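搜索帖子 搜索 高级搜索 请输入关键词

旧工作站还值不值得收?拿来跑老版排版软件

Tharindu_E
先说需求。社区小报,每月一期,八个版。用的还是老版Prikitz,新系统装不上,字库也是老的。8月那期做到一半,我那台笔记本风扇响得像拖拉机,导出一次pdf要等半天。想收一台二手塔式工作站专门干这个。预算3,000以内。有人用过Flendport的二手货吗?靠谱不?

Rafsan_T
别收。电费都够你换新的了。Prikitz老工程导到Stilach里,重排一遍完事,长痛不如短痛。

jamila_m
楼上说得轻巧,重排八个版你来?竖排标题导过去全歪,标点挤压也没了,我试过,气得半夜关机睡觉。
支持收旧的。塔式机箱地方大,插卡方便,坏了自己能换。上个图
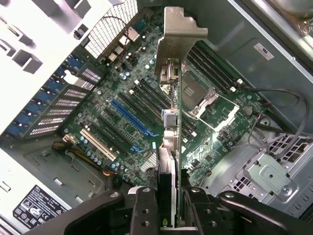

侧板拆掉之后,绿色主板,扩展卡竖着,带银色挡板

Tharindu_E
这个空间可以啊。笔记本里面根本伸不进手。
问下老系统认不认新的固态?我怕买回来装不上

Gayan J
看主板。老板子有的要在bios里改硬盘模式,装系统之前改,装完再改容易蓝屏。显卡不用好的,排版又不打游戏。内存尽量插满,预览大图的时候差别很明显。

Rafsan_T
我还是那句,别在老软件上耗。字库授权哪天丢了怎么办?工程文件打不开怎么办?你们小报又不是就你一个人做,下一个接手的会用老Prikitz吗

Tanvir_S
这点同意Rafsan。我们那边就吃过亏,前面的人走了,留下一堆打不开的文件,最后对着印好的报纸重新打字。。。但也不用马上换。先收台便宜的把手头几期做完,同时每期都另存一份pdf和纯文本,慢慢搬。

jamila_m
+1 纯文本一定要存。图片原图也单独放,别只嵌在版面里

Tharindu_E
明白了。那买的时候看啥?周四下午去看一台,卖家要800,说是不含cpu

Gayan J
不含u的先看插座,针脚歪没歪,带手电。压杆扳一下,松垮的不要。电容有鼓包的直接走人。再问清楚散热器给不给,有的老机器散热支架是专用的,单配很烦。
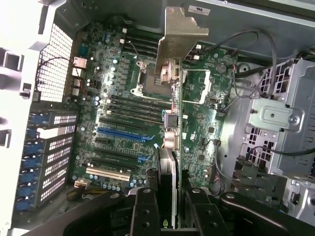
空的CPU插座,金属压框,板上成排的电容

Rafsan_T
800还不含cpu?贵了。再配个u再配散热,奔着1,000多去了

Gayan J
要看型号,型号都没说你怎么知道贵。电源好的话值这个价

Rafsan_T
行吧。反正我不买

Tanvir_S
顺便问一句,你们小报打印是去哪印的?我们原来那家只收Menon的模板,改版心改得头大

Tharindu_E
街口那家,收pdf就行,出血留够,字体全部转曲。第一次没转曲,标题印出来全是方框,挨家挨户送出去才发现,丢死人。
机器我周四看完在来回帖

jamila_m
砍价,别忘了砍价。还有让卖家当面拆侧板给你看,不肯拆的别买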